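How to Wash and Dry a White Openwork Knit With a Zipper

By Ruba Nimri
January 12, 2022
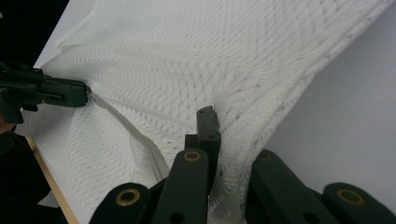 White openwork knit with a zipper, on a white tabletop.

I have a soft spot for lacy knits, and I have ruined a few of them, so please take what follows as the advice of somebody who paid for it! The trouble with a pattern made of little eyelets is that it stretches every which way once it gets heavy with water, and the zipper tape doesn't stretch at all. You end up with a wavy front and a zipper that sits in the middle of it like a ruler.

What you need

A clean sink or basin, a gentle wool wash (I use Volier, the unscented one, but any mild one will do), two big towels, and a flat spot where the garment can stay overnight without a cat finding it.

Before it gets wet

Close the zipper all the way. Hold the tape at the bottom with one hand and draw the pull up with the other, slowly, keeping the knit out of the way as you go. If a strand slips into the teeth, stop and back the pull down a little, then ease the yarn out sideways with your fingertips. Don't yank. I once put a hole in a cardigan from Tannous that way, in August, the day before a wedding, and I'm still a bit sore over it.

Turn the garment inside out and look over the eyelets for loose ends. A tiny stitch in matching thread now will save you a much longer evening later.

Washing

Fill the basin with cool water, add a small capful of wash, and swish it around before the knit goes in. Press the fabric under and let it soak for 6 minutes. Squeeze it gently here and there, but no rubbing and no twisting. Lift it out with both hands underneath, like you're carrying a sleepy puppy, then rinse in fresh cool water until there are no more suds.

Drying

Lay it on the first towel and roll the whole thing up like a jelly roll, pressing as you roll. Unroll it, move it to the second towel, and turn it right side out.

Now for the part I enjoy most. Start at the zipper and pat it into a straight line, then work outward, nudging the rows of holes back into place. Where the knit puffs up beside the tape, coax it flat with an open palm. Pins leave little points along the edge, so I skip them.

Flip it in the morning. A thick one may want another night (my kitchen in Etstead is drafty, and mine usually do).

Store it folded, zipper closed, with a sheet of tissue between the layers.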